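August, just after 9 — shirt table

Back on T-shirts this morning after all that towel business, and I'm so glad, towels are dull. I pulled the peach one out of the Gemdale bag because it's the thinnest jersey we've got and it shows every crease you put in it. If a fold routine works on that one it'll work on the heavy stuff from Kestoscombe (Toshio disagrees, he thinks the heavy ones are worse at the collar — we'll see).

Starting layout is the same as before: collar to the left, hem to the right, smooth the body out from the middle. I keep wanting to iron it flat with my hands and I have to stop myself, because no one at home does that with a shirt fresh out of the basket! A few ripples stay in. What I do care about is that the long edges run straight, or every fold after that drifts and you end up with a sort of kite.

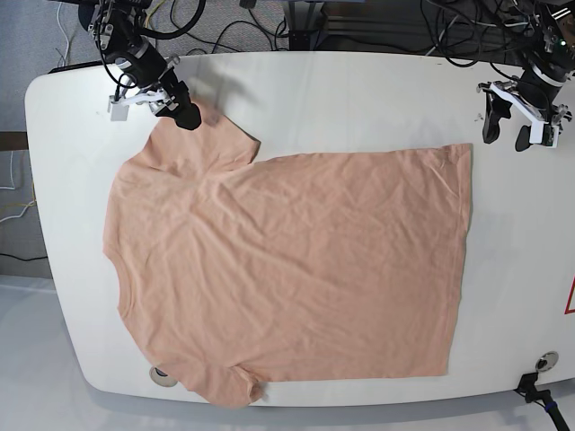 The sleeves are still the annoying part. Siriporn's order is top sleeve in, bottom sleeve in, then halves. Mine was halves first and sleeves after, which is quicker, but you get a fat lump at the shoulder and the stack leans. I'm switching to hers. (She was very gracious about it. Slightly too gracious.)

Other thing with the sleeves: on this table the low one likes to creep over the side. Next time I want the whole shirt a bit higher up before anyone starts. I've put a bit of tape on the Hattori folding board as a reminder, but the board lives on the shelf, so it's a poor reminder.

Then there's picking up. Thin jersey doubles over on itself the minute it leaves the table, and you think you've got one layer when you've got two. My rule for now is to take less cloth than feels right and let the rest hang before moving it sideways.

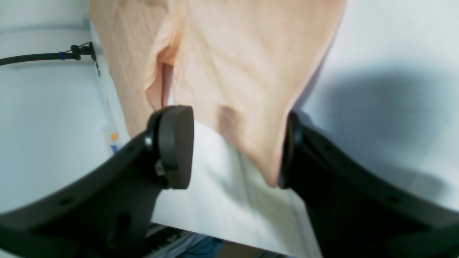 *Peach tee, held low down, with the deep fold on the left.*

Toshio wants a weight for each shirt in the notebook, so I'll borrow the kitchen scale at lunch. He's also after a proper pile to work through, 18 shirts, mixed fabrics, no prints. I said fine as long as somebody else does the washing. The Clirketti detergent leaves everything smelling like a hotel lobby and I'd like to finish the bottle and never buy it again.

Small grips at an edge are better for straightening than for lifting, I think. A narrow bit of cloth stretches out and goes paler, and the rest of the shirt just crumples up behind it. 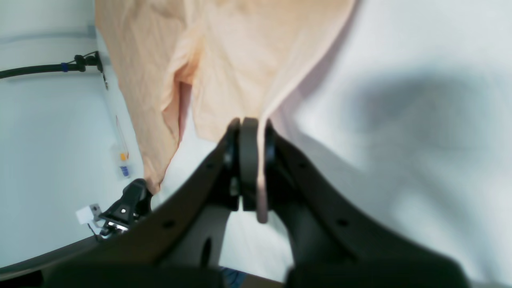

## For next time

- Siriporn's sleeve order, all morning, no swapping back halfway
- Shirt higher on the table
- Weigh the peach one
- Move the tape off the board and onto something I look at
- Ask Toshio which collar he means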